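How to Bring a Folding Cell onto a Shop Floor Without Losing the People Who Fold

Before you start

These are the steps we followed at Flarnatwood, a workwear and T-shirt finishing shop, when we put a pair of robot arms on one of the folding tables. I run the floor. I did not ask for the arms, but I was handed the binder, and by July I had thrown most of the binder away. What follows replaced it.

You will need one table you can spare, one experienced folder who is willing to be annoyed for several weeks, and a manager who can hear the word "slow" without leaving the room.

Step 1. Get your own numbers first

Write down what your people do now, on a normal shift, with the usual interruptions. Our best folder, Nevzat Aksoy, finishes 234 shirts an hour when the shirts arrive right side out. On a bad cart he does 165. The sales sheet compared the arms to a figure that seems to have come from a man folding in oven mitts.

Keep both figures. Whoever wrote the budget will only remember one of them.

Step 2. Tell people what happens to their jobs

Do this before the crates arrive. We did it after, and spent a whole lunch break explaining two large boxes marked FRAGILE to a room that had already drawn its own conclusions.

Say which tasks will move to the cell, who will run it, and what that person will be paid. If you don't know the pay, go and find out. "We're all on a journey" is not a pay grade. Ours went up one step for trained operators, and it went in writing before training began.

Step 3. Pick the dullest work

Give the cell a single product. We picked plain tees for the Zerach account: one fabric, flat pack, no tissue paper. Leave the hoodies alone. Somebody upstairs will suggest hoodies by the second week.

Step 4. Let the folder write the fold

Our integrator, Stojanovska, had a fold spec drawn by someone who clearly owned a ruler. Nevzat read it, folded a shirt to the letter, and handed over something you could have mailed in a business envelope. They used his fold after that.

Book real hours for this and take them off the folder's quota. Teaching a machine is work, and it is slower than the work being taught.

Step 5. Decide who may stop it

Everyone. Put that on the wall. The tablet software is called Alik, and it asks for a reason each time you pause. The list has 2 choices, "Fault" and "Other," so our records show a great deal of Other.

Step 6. Count honestly

For the first month the cell managed 70 shirts an hour, with Nevzat standing beside it straightening collars. Put his time in the total. A cell that needs a person next to it is a two-worker station, and the report should say so – even if the slide it was meant for looks sadder as a result.

Step 7. Write the table checks with the operator

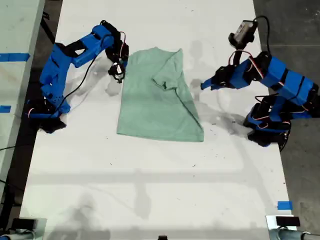
Your operator's list will be shorter than the vendor's and people will use it, so print that one. Ours runs in order. Clear any cables that have wandered into reach. Check each strip of blue tape along the edges of the table, and press down any corner that has started to lift. Brush off the dark specks near the base of the right arm, before a pale mint shirt gets to them first. Lay the tee flat between the two arms, smooth the neck end by hand, and step back before you touch Start. If the collar bunches up mid-fold, pause it, fix it, and pick Other.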